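# Caffeine Labels and Serving Size in Bagged Black Tea

Project report, 27th February

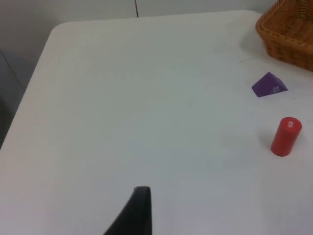
A reader of the first draft objected that caffeine per bag means little when steeping time is left to the drinker, and asked for a fixed time in every comparison. The objection was accepted. All values below refer to a four-minute steep unless stated.

## Scope

Three black teas sold in bags were compared: Warketti, Plirkov and Gredeo. The Soomro blend was dropped in November after the supplier changed the bag weight. Herbal teas were left out.

The question was whether the "per serving" line on the box matches the way students at our college drink tea. No caffeine was measured in the lab. Label values were combined with a survey of drinking habits.

## Method

The survey was given on paper and returned by 149 students. It asked for cup size, number of bags per cup, steeping time and number of cups per day. Forms with a missing cup size were kept for the other questions.

The total reported for one day was 653 cups. Cups made with 2 bags were recorded separately, as the labels assume one.

## Results

1. Label serving size differs between brands. Warketti and Plirkov give values per bag. Gredeo gives values per 100 ml, and the cup volume has to be supplied by the reader.
2. Of the cups reported, 183 were made with 2 bags. The label value per bag understates caffeine for these cups.
3. Many respondents left the bag in until the cup was finished. These answers could not be fitted to the four-minute basis and were tabulated apart.

## Limitations

Cup size was estimated by the respondents. Milk was ignored in the volume. The survey covers a single day close to exams, when intake may be higher than usual.

## Further work

Repeat the survey outside the exam period and add a question on decaffeinated tea. Gredeo should be recalculated with a measured cup volume.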